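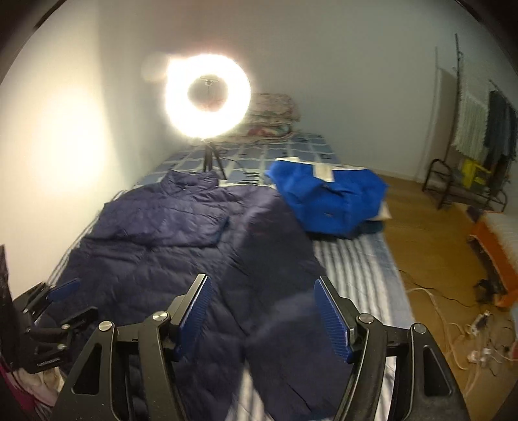 I have now spent 31 days trying to sell my late aunt's collection of fountain pens online, and I have some findings to share. A thread.

First finding: everyone who collects fountain pens is extremely polite, right up to the moment you call a nib "gold" when it is gold plated. Then you hear from Delaware.

My aunt kept no list. She kept a biscuit tin, a shoebox and a drawer that only opens if you lift and swear. The pens were in all three, along with rubber bands that had gone back to nature.

I started with the prices. You look up what a pen sold for, and it's always one of two numbers: lunch, or a used car. The pens look the same. The difference is a tiny engraving that you need a jeweler's loupe to read, so now I own a jeweler's loupe.

Running total at this point: minus one loupe.

My friend Tiruwork Assefa sold vintage cameras for years, so I asked her for advice. She said, "Don't write a story in the listing." I had written four paragraphs about my aunt's letters to the water department. I cut it to two. She said that was still two.

She was right, of course. The listing with the story got 11 watchers and no bids. People will gladly watch a story.

The short one, for a plain green pen, said only: "Fills. Writes. Small crack in cap." Gone before I'd made coffee.

About that crack. I've learned there are hairlines, stress lines, craze lines and cracks, and that the seller has always got a hairline and the buyer has always got a crack.

I joined a forum called Nomus, where the pen people live. Very helpful place. I asked one question about ink sacs and received a reading list. One of the items on the reading list was the forum's own rules about asking questions.

There is a man there, Desta Kahsay, who repairs pens in his garage and answers everybody in complete sentences. I sent him a question about a lever that wouldn't lift. He wrote back: "Please stop lifting it."

I stopped lifting it. The lever had been stuck to the old sac, which had set like toffee. He walked me through warming the barrel gently with a hair dryer. My wife came in to find me blow-drying a pen and went back out. We've been married long enough for that.

Selling platforms, a brief review. Grasance takes a modest fee, then a fee for the listing, then a fee for processing the fee. I called to ask about the third one and was put on hold to a song about freedom.

Buninine charges nothing at all. It also has no buyers. I'd describe it as a quiet place to leave your pens.

Buyer messages, a selection.

"Is this available?" (Yes.) Never heard from again. This is the most common kind of message, and I've come to think of it as people just saying hello.

"Would you take half?" No. "Would you take half if I pick it up?" The buyer lives in Oregon. I live in Ohio. I admit I was curious how that would go.

"Does it smell?" I hadn't smelled it. I smelled it. It smells like a drawer.

"What would your aunt have wanted for it?" My aunt would have wanted to be left alone with her pen.

On postage: a pen weighs nothing. A pen wrapped so that a pen collector won't write to you afterward weighs as much as a ham. You need the tube, the padding in the tube, the box for the tube, and the padding for the box. I now get visibly excited when other people's packages arrive, and I don't care what's in them.

The clerk at my post office has started greeting me with "Pens?" I used to be a person with several qualities.

I've had one return. The buyer said the ink flow was "a touch generous." I tested it when it came back. It was like signing your name with a hose. I apologized and refunded him, and he wrote a very kind note in what I have to say was beautiful handwriting, presumably with some other pen.

Which brings me to the Negussie.

The Negussie was at the bottom of the biscuit tin, in a sock. Dark red, slim, a bit of brassing on the clip. I could find nearly nothing about the maker, and the one catalog scan I did find was missing the page with the prices on it -- naturally.

I asked Nomus. Within the hour there were two camps. One camp says it's a scarce early model. The other says it's a common later model with an early cap on it. Neither camp has seen the pen except through my photographs, which both camps agree are bad.

So I filled it, just to see. And it writes better than anything I've ever held. It's a wet, smooth medium with a bit of spring to it (listen to me). I wrote out a grocery list and then kept going and put things on it we don't even eat.

Tiruwork asked when I'm listing it. I said I was still researching. She said that's what all her customers used to say about their cameras, and that she'd never once been able to buy one off them.

Current standing, as of February 4, 2018: 5 pens sold, one returned, one loupe, two kinds of blotting paper, and a bottle of ink in a color called Wet Slate that I bought last night, for testing purposes.

The rest go up in March. Not the red one. The red one has a hairline.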